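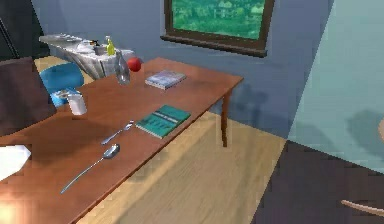 Our project looked at how long children keep wearing an eye patch after they are told they have a lazy eye, and what helps them stick with it. Amblyopia is treated by covering the stronger eye for a set number of hours a day, so the weaker one has to do the work. It sounds simple until you try it with a four-year-old! Near work is usually encouraged during patch time, and that can be as plain as a couple of books laid flat on a long wooden table, with plenty of room to spread things out. We wanted to know whether planned activities like that made a difference to the hours families recorded.

Background

We started out wanting to study glasses, and switched in December when we read how often patching plans fall apart in the first month. Several papers we found used small sensors tucked into the patch. We couldn't afford those, so we went with paper diaries, which have a known problem: people fill them in from memory, and usually in their own favor. We'll come back to this.

What we did

We worked with two clinics, one in Drarnness and one in Ellis, and sent home diary packs with 40 families. Each pack had a four-week chart, stickers and a sheet of instructions. Half of the packs also had our activity booklet, which we named Flurkus after the one-eyed sea monster on the cover (drawn by our group, and we are very proud of him). The booklet has mazes, dot-to-dots, letter hunts and coloring pages, one for every day.

Parents wrote down start and stop times and circled a face for the child's mood. We ended up with roughly 3,000 separate entries, all typed in by hand over a lot of evenings.

What we found

Families with the booklet recorded more patching time in weeks one and two. By week four the gap had nearly closed, and we think the novelty had worn off. Mood was the big surprise for us. The faces got happier in both groups as the weeks went on, even on days when very little patching got done.

Weekends were hard for everyone. So were car rides, where children tended to peel the patch off.

Problems

Three diaries came back blank and we left them out. The Sosa print shop ran the first batch of charts with Thursday missing, so some parents squeezed two days into one box and we had to make our best guess. And we have no way of checking the hours against anything else.

Next time

We'd love to try a second booklet that arrives at the halfway point, with new characters and harder mazes. A sensor in even a handful of patches would tell us how far off the diaries are. We'd also ask the children more questions directly, since the older ones had great ideas about what should go in the booklet (more sharks, mostly).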